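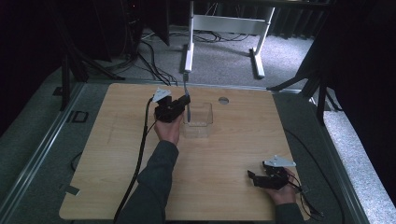
**Figure 7.1** Two hand-held grippers at the bench, with a clear plastic box between them.

# Chapter 7: Lining Up the Data

Chapter 6 ended with a set of recordings on disk. This chapter deals with what has to happen before a learning program can read them. Most of the work is done by software, and most of it has to do with time.

A hand-held gripper gives a planner two kinds of information. One is a stream of pictures. The other is a stream of numbers: the position of the tool, its orientation, and how far apart the fingers are. These streams come from different devices, and each device keeps its own clock. If the clocks disagree, the program will learn to close the fingers too early or too late, and no amount of extra training will cure it.

We use the Umix toolkit for the worked sections. Readers with another toolkit should be able to follow, as the steps are common to most of them. Umix stores each recording as a folder called a *take*. A take made with 2 grippers contains a separate log for each one, plus a short settings file. The program does not assume that the logs start together.

## 7.1 Clocks and offsets

Suppose the left log begins at its own time zero and the right log begins at its own time zero. The difference between those two moments, measured on a shared clock, is called the *offset*. To put both logs on the shared clock we add the offset to every time stamp in one of them.

The offset can be found in several ways. The Planell method looks for a movement that shows up in both logs, such as a sharp tap on the bench, and slides one log along the other until the peaks match. The Garrido method sends a pulse to both devices and records when each one received it. The first needs no extra wiring but fails when there is no clear peak. The second is more reliable, although it still has to allow for the delay in each cable and driver.

A worked case will help. A take has a tap at 2000 milliseconds in the left log and at 2103 milliseconds in the right. The offset is 103 milliseconds. Subtract it from every right-hand time stamp and the taps coincide. At a picture rate of 30 per second, leaving it in would put the right hand three pictures behind where it should be.

Offsets can also change during a take. This is called *drift*, and it is covered in Section 7.4.

## 7.2 Finger opening

The second number that needs care is the opening of the fingers. Some tools measure it directly with an encoder. Others leave the software to work it out from the pictures taken by the camera on the tool, and this is where the choice of reference points matters. 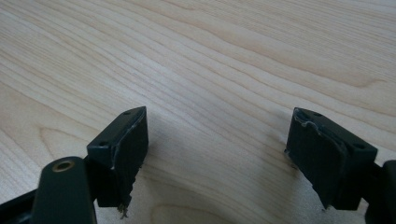

A good reference point keeps its shape and contrast as the finger moves. Screw holes serve well because they are small, round and fixed to the part. Scuffed edges are a poor choice. They may stand out strongly against a black finish, but they change as the tool wears, so a detector tuned on them in February may need tuning again by winter. Wood grain causes a different problem. It has plenty of edges for a detector to find, and those edges belong to the table. A program that follows them will report the motion of the whole tool as though the fingers had moved.

Once two points have been found, one on each finger, the distance between them is measured in pixels. To turn pixels into millimetres we need a calibration, made by closing the fingers on blocks of known width and fitting a curve to the results. The Laltanden exercises at the end of the chapter supply a set of readings for this purpose. Two of the readings are wrong, and finding them is part of the exercise.

Store the fitted curve with the take and leave the raw pixel values in place. If the calibration is later found to be faulty, the openings can be worked out again without repeating the recording.

## 7.3 Resampling

With both logs on one clock and the openings in millimetres, the streams still have different rates. A planner usually expects one row of numbers for each picture. We therefore choose the picture times as the base and estimate every other value at those times.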